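From: Wendell Van Dusen
To: Lindthorpe Home & Garden list
Date: Monday, June 8, 2020
Subject: Re: [lindthorpe] Hard water, scratchy towels, and is a softener worth it?

On the weekend, Marg in Mullden wrote:

> We moved onto the bore at Christmas and I'm fed up. Kettle looks like
> the inside of a cave, shower screen's gone cloudy, and every towel in
> the house could take paint off a door. Hubby wants to spend big on a
> softener. Before he does, has anyone lived with one out our way? Does
> it muck up the garden? And is there anything cheaper I can do about
> the towels in the meantime? Ta in advance.

Hi Marg, and hello to everyone else who's been lurking through the great compost debate,

Oh, do I feel for you! We've been on the bore at our end of Lindthorpe for long enough that I've forgotten what a proper lather looks like, and I've got opinions, so put the kettle on (the crusty one) and settle in.

First thing, get the water tested before anybody buys anything. I took a jar of ours in to the rural supplies place in Achterberg and they came back with 400 parts per million of hardness, which the young bloke behind the counter said was "getting up there, mate". My sister-in-law over the creek is on a different bore and hers was nowhere near as bad, so you really can't go by the neighbours. Run the tap for a few minutes first and take it from before any filter, otherwise you're testing the filter. Ask them to do iron while they're at it. Iron gums up a softener, and if you've got orange streaks in the dunny that's probably your answer.

We did end up getting a softener, a Kakico, second-hand from a couple who were moving into town. It's the ordinary salt kind, two tanks and a timer. It goes through a 25 kilo bag of salt faster than I'd like in summer when the grandkids are up, and it hums to itself at two in the morning when it's flushing. I stopped hearing that after the first month. My wife hasn't.

The garden is where I'd be careful. Softened water's got sodium in it and your citrus won't thank you, so have the plumber split the line and leave the outside taps on straight bore water. Ours didn't the first time round. I lost a Meyer lemon and had a very sulky row of beans before I twigged, and then paid him to come back and do it properly. Get it in writing in the quote! The flush water needs somewhere to go as well, and if you're on septic have a chat to whoever pumps it out before you plumb it in there.

We left one tap at the kitchen sink unsoftened too, for drinking. I think it tastes better. My wife says I'm imagining it, and she may be right, but it keeps the peace with the doctor about salt.

Now, towels. You don't need a softener to fix towels, or at least not to make them a good deal better. Half the trouble is old detergent that never rinsed out. Hard water grabs hold of it and it stays in the loops, so everyone puts in more powder next time and it gets worse. I did this for years. What works at our place:

Use less powder than the box says for a start, and go to liquid if you can stand the price, as it dissolves better in hard water.

Half a cup of washing soda in with the towels on a warm wash. The supermarket in Mullden keeps it on the bottom shelf near the mothballs.

Chuck the fabric softener out altogether. I know it feels backwards. It coats them, and then they won't dry you.

Don't cram the machine. Towels need room to slosh about, and I'd sooner do two small loads than one big one.

Give them a good hard shake before they go on the line and another when they come off. If it's a still day, ten minutes in the dryer at the end fluffs them up nicely. A windy day does the same job for free, and goodness knows we get enough of those.
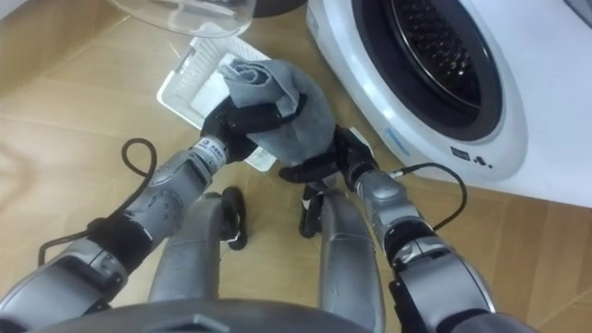 Grey-blue bundle, basket and front loader.

For the kettle, white vinegar and water, half and half, bring it to the boil and leave it an hour, then rinse it a couple of times or your tea tastes like chips. Same stuff in a spray bottle for the shower screen, but keep it off any marble or natural stone. And squeegee the glass after every shower. Tedious, I know, but I've trained the whole household except me.

On the money side, new ones were starting well over $1,000 when I was looking, before the plumber, so it's worth keeping an eye on the noticeboard at the Achterberg hall. If you go second-hand, ask how old the resin is. Ours needed new resin in January and I was cranky about it for a week.

Happy for you and hubby to come and have a squiz at ours if you're over this way. Ring first, the dog's a bit much with strangers. And if anyone on the list has tried one of those magnet gadgets that clamp on the pipe, I'd love to hear, as my brother-in-law swears by his and his kettle looks just like yours.

Cheers,
Wendell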